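# Open day talk – speaker notes

Slot is 20 minutes plus questions. Clicker is in the lectern drawer. Water first.

## Opening (2 min)

- Thank Bronwyn Grimshaw for the invitation and for sorting out the hall.
- Who I am: Manaia Halliday, I run data work on the Haddad project.
- Tell them up front what they'll get: what we do all day, one slide, then the walk-through next door with Rhys.
- Ask for a show of hands: who has used one of the hand-held grippers before? If most of them have, skip the next section and go straight to clothes.

## What the hand-held gripper is for (4 min)

Say it simply. A person holds the gripper and does an ordinary job with it, and the camera records the job from the gripper's point of view. The recordings are used to train a robot arm that carries the same kind of fingers. The person never has to drive the arm.

- The old way was steering the arm by remote. Slow, and it needs the arm in the room.
- With the hand-held tool we can work in bedrooms, kitchens, laundries, wherever the job normally happens.
- The wide lens matters. The picture bends at the edges, but you get the fingers, the cloth and most of the room at once.
- Someone asks every year why we don't flatten the picture out. Answer: we can, but the training side takes it as it is.

## Clothes (6 min)

Start with why cloth is hard. A box has the same shape every time you pick it up. A pair of pants doesn't. It has no fixed edge to aim for, it folds over itself, and pulling on one part moves another part you weren't looking at.

Heavy cloth and thin cloth are two separate problems. A T-shirt slips or comes up in two layers. Denim holds its creases, and the seams are thick enough that the fingers can close on one and miss the cloth next to it.

Next slide. Leave it up and let people look before talking. Point to the yellow fingers first, then the leg of the jeans stretched toward them, then up to the waist section where the pocket stitching shows. Ask the room where they would grab. Expect "the waist" from most people and "the cuff" from a few. Take both answers – either can work, and we want recordings of each.
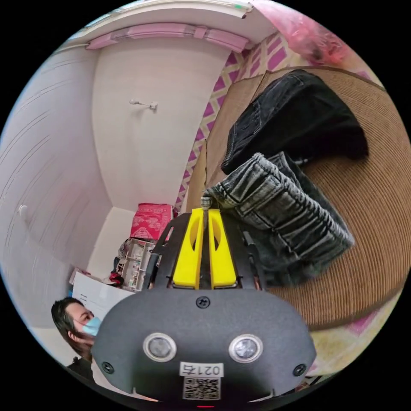

## Numbers (3 min)

Keep this short. Last time I spent too long here.

- 3,000 recordings in the clothing set.
- 177 of those are jeans. We want more.
- 80 percent of the jeans recordings passed review in June.
- Main reasons for rejection: the hand moved too fast, or the garment went out of view before the end.
- Don't compare with the Sundeo set. Their tasks are different and the question eats the clock. If pushed, offer to talk after.

## Things that went wrong (3 min)

- Dark cloth. Black and dark gray garments lose detail in a dim room. We now ask people to turn on the main light.
- Starting position. Early on everyone laid the clothes out flat, so the recordings all looked alike. Noeline Tamihana changed the instructions to say "put it down as it comes," and the set got a lot more varied.
- Labels. Two grippers once went out under the same number. Rhys Doolan found it a week later and we had to go back through everything from both. Check the label before each session.

## Hand over to the demonstration (2 min)

- Groups go next door, front rows first. Room holds some 75 people standing, so one group may have to wait.
- Rhys runs the table. Anahera Kereama helps anyone who wants to try.
- Ask people to put bags against the wall and keep sleeves away from the fingers.
- Everyone gets one try with a towel, then one with pants. No recording of visitors without a signed form.

## Likely questions

**Can it fold?** Partly. Picking up and spreading out are going well. Full folds of long pants still fail more than we like.

**How long to learn the tool?** Most people are comfortable inside an hour.

**Does it matter whether you're left-handed?** No. Hold it in whichever hand you want, but stay with that hand for the whole session.

**Can we take part?** Yes, sign-up sheet is by the door. Anahera has spare pens.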